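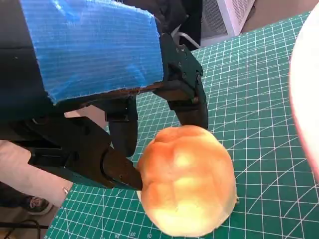 Bread. Staling notes, May 2019.

Picking up from the January notes, where we stopped because the flour ran out and the replacement lot behaved differently. The question is the same: how much of the firming we measure is the starch and how much is just water leaving the crumb. In January I had the two mixed up and the plots were useless.

Flour is Grendavham, lot 2262, whole batch bought at once so we don't get caught again. Base dough is 2000 g flour at 65 percent water, salt and yeast as in the old sheet. No fat, no sugar, no malt. Miyuki Yoshida wanted a version with a little oil alongside it. I said later. Fat slows the firming and I would like one clean curve before we start changing things.

Mixing went as usual. The dough came off the hook a bit tighter than I remember from the old lot, and I was tempted to add water. I left it alone. If this flour drinks more, that goes in the notes and the recipe stays put until the series is finished.

Proofing in the Ogura cabinet. The humidity readout on it still wanders. I hung the little dial hygrometer inside the door and the two disagreed the whole time, with the dial reading lower. I trust the dial more. Wrote both down on the log sheet taped to the side. Whoever uses the cabinet next, please keep doing this until it gets looked at.

Baked tins on the middle shelf. The back left corner of the oven is still hotter and I turned the tins halfway through. Crust color came out close to even, a shade darker on the loaves that started at the back. I marked those on the base with pencil and will keep them out of the texture measurements. They can go to the freezer set.

The big round loaf was baked separately and weighed 1690 g out of the oven. That one is for the moisture map only. I want to see how fast water moves from the middle out to the crust, and a large loaf gives more distance to sample across. Cores get taken on a line from center to edge, same corer as before, and go straight into the weighing tins with the lids on. Last time I left the lids off while labeling and it cost us a whole row.

Storage is split three ways: room temperature in bags, fridge in bags, freezer in bags with the air pressed out. Bags are the heavy Funstead ones. The thin ones from the kitchen drawer leak at the seam and should not be used for this, even for one night.

First squeeze readings are done on the room temperature and fridge loaves. Fridge crumb is already clearly firmer than room temperature crumb. Moisture in the two is close enough that I can't blame drying for the difference. So it looks like the starch, as the books say, but I would like to see it hold for the rest of the week before I write it up as ours.

Tried reheating a fridge slice in a closed foil packet. It went soft again and stayed that way for as long as it took to eat it. A second slice, wrapped the same way and left on the counter until it had cooled, was firm again and a bit leathery. Should repeat with proper readings. Need a way to keep the slice thickness constant through the heating, because the foil squashes the edges.

Slicing: the Givow slicer tears the crumb if the loaf is even slightly warm. I cut too early on the first loaf and the faces were ragged, so the readings from it are crossed out. Wait until the center is at room temperature. Use the probe and don't guess from the crust.

Taste notes, for what they are worth. Fresh crumb was mild, slightly sweet near the crust. Fridge crumb tasted of less, with a dry feel in the mouth even though the moisture number is fine. Miyuki said cardboard. I said flat. We need a better word list before asking anyone else to taste.

To do:
Finish the cores from the big loaf and weigh the dried tins.
Thaw one freezer loaf overnight in its bag, another unbagged, and compare the crust.
Order more corer blades. The current one is dull and compresses the crumb going in, which probably pushes the water around.
Move the January spreadsheet into the new layout. The column called "firm" has two different units in it.
Ask about the cabinet.
Oil version, after all of this is done.

Leftover ends are in the bin by the sink for anyone who wants crumbs. Do not take the bagged loaves on the top shelf.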